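Mesh Laundry Bag Notes, README

Hi, and welcome to the least glamorous folder I've ever put online. It holds my notes and photos on folding, filling and storing mesh laundry bags, the white zip kind you throw delicates into. I started it in December after losing yet another sock behind the drum and it has grown a lot since then (sorry to everyone who subscribed for the towel stuff, that's still in the Loltbridge folder!).

Last updated 5 July 2022.

What's in here

There are 265 photos, sorted into 28 folders, plus one plain text file of notes per folder. The folders are named for the fold and the bag, so "thirds-large" is a large bag folded in thirds, and "flat-large" is a large bag just being smoothed out on the table before anything else happens. If a folder name ends in "b" it means I did it over again because I didn't like the first go.

The notes are the part I'd read first. They're short and a bit grumpy in places. I write down which way the bag was facing, whether I folded it lengthwise or across, and how the corners behaved. Corners are a whole topic with these bags! The mesh is slippery and light, so a corner will flip over on itself while you're busy with the other end, and then you fold it in without noticing and get a lump.

Bags I used

Mostly Arivmont bags, bought in a pack of 5, and one older McPhee that I've had since college and refuse to throw out. The McPhee has a stiffer mesh and holds a crease much better. The Arivmont ones are softer and want to slide off whatever you put them on. I've noted the maker in the text files, but I didn't sort by it, so you'll have to search.

How I fold them

My usual way goes like this. Lay the bag flat with the long side running away from you. Pat it down from the middle out toward the edges, and do the corners last. Fold the near end up to meet the far end, smooth again, then fold in thirds across. You should end up with a little packet about the shape of a paperback. Stand the packets on edge in a basket, zipper side down, and you can flip through them like records.

I know plenty of people just stuff all the small bags inside the big one. I did it for years and it's fine, but I always ended up pulling everything out to get the one I wanted. There's a folder on it anyway ("stuffed").

A few things I'd like you to know before you use any of this:

The file numbers skip. There used to be 155 more photos in here and I pulled them because they were near duplicates. I never renumbered.

White mesh on a light table is hard to photograph. In a lot of the close-ups the little holes show up beautifully in one part of the bag and fade away in another. I left the brightness alone.

Dark clothes are easier to spot through the mesh than light ones, so if you want to try guessing what's in a filled bag, start with the dark loads.

Zippers aren't covered. I have opinions but they're going in the Flolent folder when I get to it.

Using the photos

Take whatever you like for a class, a blog, a laundry room poster, anything. I'd love a link back but I won't chase you for it. If you find one in the wrong folder, please tell me the file number and I'll move it.

Samples
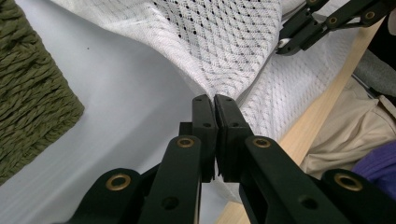
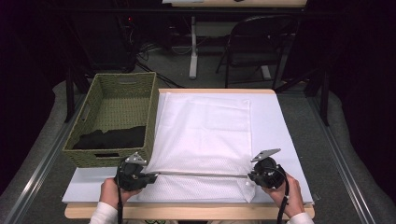 White mesh, pinched up in folds in the first photo and laid out lengthwise on the table in the second.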